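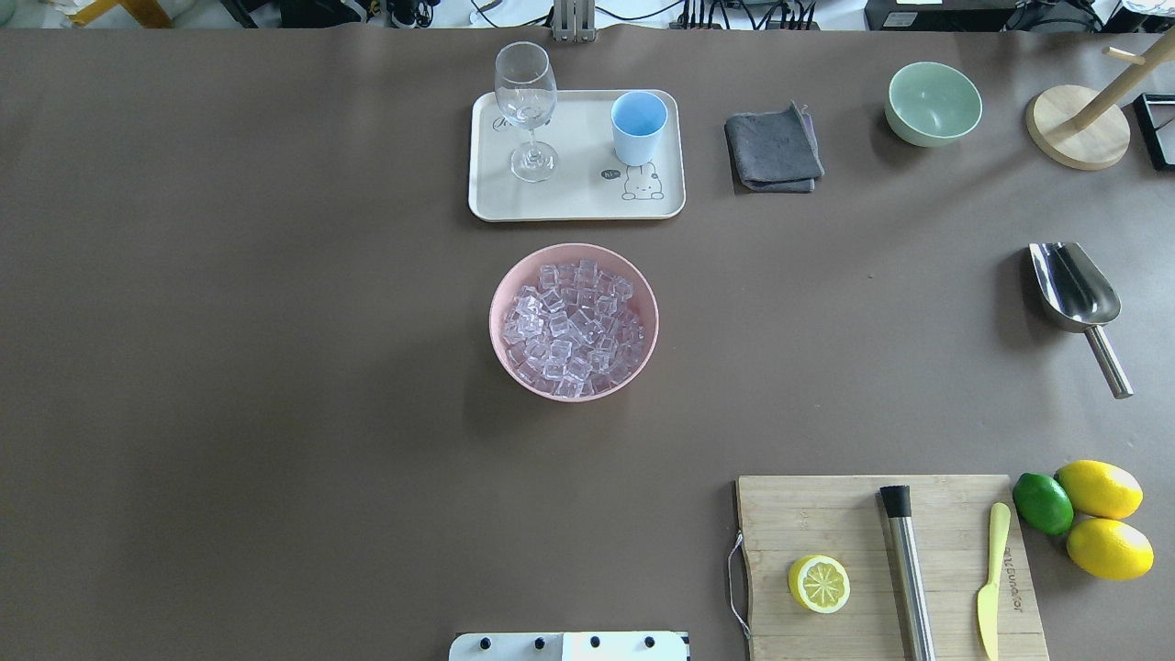

Glaçons, citron

Le protocole Kukummont tenait en 32 lignes. La ligne 1 disait : servir un verre d'eau citronnée. Geum-ok Gil l'avait rédigée en mars et la jugeait désormais mal écrite.

— Servir, c'est combien d'opérations ? demanda Stavros.

— Pour ta mère, une. Pour eux, 129.

Il relut la grille. Prise de la pelle, entrée dans la glace, inclinaison, dépôt dans le verre à pied. Une colonne était réservée aux glaçons tombés hors du verre. Le demi-citron relevait d'une autre feuille, celle du pilon, que personne n'avait encore validée. 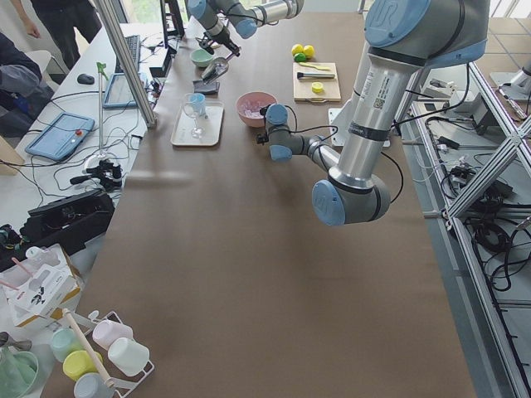 Texte : Jae-in Geum

Les deux bras se partageaient la table. Au premier le bol rose, au second la pelle. La répartition avait coûté 45 heures de réglage et Stavros la trouvait discutable : un barman travaille à deux mains, mais avec une seule tête.

— Tolérance sur l'angle ? dit-il.

— Quatre degrés.

— Et si le client a soif ?

Geum-ok chercha la case correspondante. Elle ajouta une ligne 33, inscrivit « délai maximal acceptable » et laissa la valeur en blanc. Puis elle lança l'essai suivant.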